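Section 4: Finger Pads, Linkage and the Trouser Test

Applies to the Zurby hand-held gripper, all units shipped in a Flalar case. If your case came from Poltbridge, the parts are the same and the foam is worse.

You will need the hex key from the lid pocket, a lint-free cloth, a spare pair of finger pads, and one item of clothing you are not emotionally attached to. Set aside half an hour. The printed card in the case says ten minutes, and was written by someone with a bench, a vise and no furniture.

4.1 Before you start

1. Switch the recorder off. It will otherwise save a long and very boring episode of you hunting for a hex key.

2. Open the jaws fully and let go of the handle. They should stay where the spring puts them. If they creep shut, go to Section 6 and come back when you are calmer.

3. Look along both fingers from the handle end. The tips should sit at the same height. A small mismatch can be taken out at step 9. A large one means an arm is bent, and no amount of optimism with the hex key will straighten it.

CAUTION: Keep fingertips out of the linkage while the jaws are moving. It doesn't pinch hard, but it pinches with excellent aim.

4.2 Changing the pads

4. Peel the old pad from the bottom corner upward. Pull slowly. Fast pulling leaves the adhesive behind, and you will spend the rest of Friday rolling it off with your thumb.

5. Wipe the bare finger with the dry cloth. No solvents.

6. Line up the new pad with the tip of the finger, press from the middle outward, and hold for a slow count of 71. (The supplier asks for a minute. We added some, and the pads stopped sliding.)

7. Do the other finger, even if its pad looks fine. One fresh pad and one tired pad will turn cloth sideways every time you close on it.

4.3 Checking the grip on cloth

8. Lay the garment on a made bed. A table is too hard and flatters the gripper. Close on a single fold, lift slowly, and watch whether the cloth stays put between the pads or starts to walk.
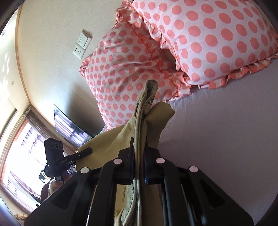

Teodora Petek disagrees with the single fold and wants it on record that a waistband is the better test, as the thickness changes halfway along and a badly seated pad gives up right there. She also points out that step 8 never says how long to hold the lift. Fair on both counts. Hold it long enough to get bored, then do it again on the waistband.

9. If the cloth walks toward one side, loosen the stop screw on that side by a quarter turn, close the jaws, and tighten again. Repeat the lift. If you have done this 3 times with no change, the screw is not your problem.

NOTE: Don't squeeze harder to make the test pass. The gripper will let you, and the first person to pick up a silk scarf with it will find out what you did.

4.4 Resetting between lifts

10. Fold the garment back into a compact bundle and put it in the middle of the bed, well clear of the pillows. Ruffles and fringes get into the jaws if you give them the chance.

11. Bring the gripper in low with the jaws wide open, pause, and only then close. People who skip the pause tend to bulldoze the bundle toward the headboard.
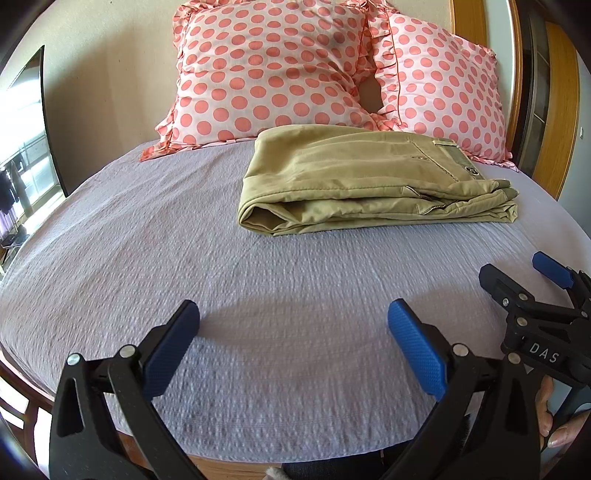 12. Run ten clean lifts in a row. A dropped lift puts the count back to zero. Yes, including the ninth.

13. If you work with two grippers, check them separately and park the idle one where you won't lean on it. Write the pad date on each case label in pencil. July's pads and last winter's look the same from arm's length.

4.5 How often

Check the pads every 2000 closures, or whenever cloth starts to slip. The Frimpong counter on the handle keeps the tally and rolls over without telling you, so note the number when you fit new pads.

Wipe the linkage pins at the same time. Leave them dry. Rok Tomić oiled his once, and the next 2 shirts had to be retired from the test pile.

Spare pads go back in the lid pocket, flat, with the backing paper on. The hex key goes there too.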